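Capítulo 4

O arquivo de família: guardar, ordenar, descrever

Objetivos do capítulo

Ao terminar a leitura, o estudante deverá saber distinguir um arquivo de família de uma simples acumulação de papéis; reconhecer os suportes mais frequentes; e preparar um primeiro plano de ordenação sem destruir a ordem que os documentos já trazem consigo.

4.1 Uma mala em Florosside

Quando Bernadette Begay herdou a casa da sua tia, em Florosside, encontrou no quarto de cima uma mala de viagem com cartas, recibos, postais e fotografias. A tia tinha trabalhado muitos anos como costureira e tinha o hábito de guardar tudo: as contas dos tecidos, os convites dos casamentos para os quais cosia os vestidos, as cartas que um irmão lhe mandava de Lyons. Bernadette fez o que quase todas as pessoas fazem. Sentou-se no chão, abriu a mala e começou a formar montes: um para as cartas, um para as fotografias, um para «o resto».

Em uma tarde a mala ficou arrumada, e uma parte da informação perdeu-se. As fotografias estavam antes dentro das cartas que as acompanhavam. Cada convite estava preso com um alfinete à conta do tecido correspondente. Depois da arrumação, já não era possível saber que vestido foi feito para que casamento, nem em que ano o irmão mandou o retrato dos filhos. Os documentos estavam todos lá, mas as relações entre eles tinham desaparecido.

Este caso acompanha-nos durante todo o capítulo. Ele mostra uma ideia que o estudante já encontrou, em outra forma, no capítulo anterior, quando falámos dos arquivos das empresas: o valor de um documento está no seu conteúdo e também no lugar que ocupa entre os outros documentos.

4.2 O que é um arquivo de família

Chamamos arquivo de família ao conjunto dos documentos que uma família, ou um dos seus membros, produziu ou recebeu no curso da sua vida e que conservou. A definição parece larga, e de facto é larga. Cabem nela uma escritura de terreno e uma lista de compras. Não cabe nela, porém, uma coleção de selos comprada em leilão, mesmo que tenha pertencido ao avô durante toda a vida. A coleção foi reunida por gosto; o arquivo formou-se por si, como resultado das ocupações das pessoas.

A fronteira nem sempre é clara. Os postais, por exemplo, podem ser uma coisa ou a outra. Um postal que o avô recebeu de um amigo pertence ao arquivo. Um postal que o avô comprou numa feira, sem nada escrito no verso, pertence provavelmente a uma coleção. Se os dois estão na mesma caixa, convém deixá-los na mesma caixa e anotar a diferença na descrição.

O arquivista Ludger Albers, que organizou os papéis da família Jirneck, propõe aos seus alunos uma pergunta simples para os casos difíceis: «Para que servia isto no dia em que foi guardado?» A pergunta não resolve tudo. Há papéis que foram guardados sem razão nenhuma, ou por esquecimento. Mas ela obriga-nos a pensar na pessoa antes de pensar no papel, e esse é um bom costume.

4.3 Os dois princípios

O trabalho com arquivos de família apoia-se em dois princípios, que o estudante deve conhecer bem.

O princípio da proveniência diz que os documentos de uma origem não se misturam com os de outra. Se numa casa vivem os papéis de duas famílias unidas por um casamento, cada conjunto mantém a sua identidade, ainda que os assuntos sejam parecidos.

O princípio da ordem original diz que, dentro de cada conjunto, respeitamos a disposição que o produtor lhe deu. A tia de Bernadette tinha uma ordem. Não era uma ordem de biblioteca, mas funcionava para ela: cada encomenda era um pequeno processo, seguro por um alfinete. O alfinete enferruja e deve ser retirado com cuidado; a união entre os papéis deve ficar, por exemplo dentro de uma folha dobrada com o mesmo número de ordem.

Pode acontecer que a ordem original já não exista, ou que nunca tenha existido. Nesse caso o arquivista propõe uma ordem nova e declara-o por escrito. O arquivo da família Jirneck chegou depois de três mudanças de casa, em sacos, e os seus 293 documentos foram ordenados por pessoa e depois por data. O inventário diz isto logo na primeira página, para que o leitor não tome por antigo aquilo que é recente.

4.4 Os suportes

A maior parte de um arquivo de família é papel. Mas o papel de uma carta, o de um jornal e o de uma fotografia envelhecem de maneiras muito diferentes. O papel de jornal é ácido e mancha o que está ao seu lado. As provas fotográficas são sensíveis à humidade e à gordura dos dedos, e devem ser seguras pelas bordas, nunca pela superfície da imagem. 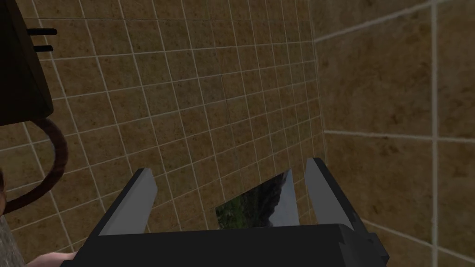 Figura 4.1 – Peça plana e fina entre dois dedos cinzentos. Imagem gerada por computador.

Para os postais e as fotografias soltas, usamos envelopes individuais de papel sem ácido. Escreve-se no envelope antes de colocar o documento dentro, sempre a lápis. Parece um pormenor pequeno – e quem já viu a marca de uma caneta atravessar o envelope até ao rosto de uma criança sabe que não é.

Os documentos posteriores ao ano 2000 trazem outra dificuldade. Muitas famílias guardam discos, cartões de memória e telefones antigos, e já não possuem o aparelho para os ler. Dzifa Darko trata este problema no capítulo 9; aqui basta dizer que um suporte digital se regista no inventário como qualquer outro, com a indicação do lugar onde foi encontrado.

4.5 Antes de começar

Recomendamos que o estudante não abra caixas no primeiro dia. Primeiro observa o conjunto fechado, anota onde está cada caixa e que inscrições traz por fora, e conversa com a família. Numa casa em Inier, uma única conversa na cozinha permitiu identificar as pessoas de mais de 20 retratos que não tinham nome no verso. A senhora que os reconheceu mudou-se no mês de junho seguinte, e o trabalho já não teria sido possível.

Termos novos: arquivo de família, coleção, proveniência, ordem original, inventário, suporte.

Trabalho preparatório

Escolha uma gaveta da sua casa em que se guardam papéis. Sem mudar nada de lugar, escreva em uma página a ordem em que eles se encontram e tente explicar como essa ordem se formou. Traga a página para a aula; vamos utilizá-la na secção 4.6, em que se apresenta a folha de descrição.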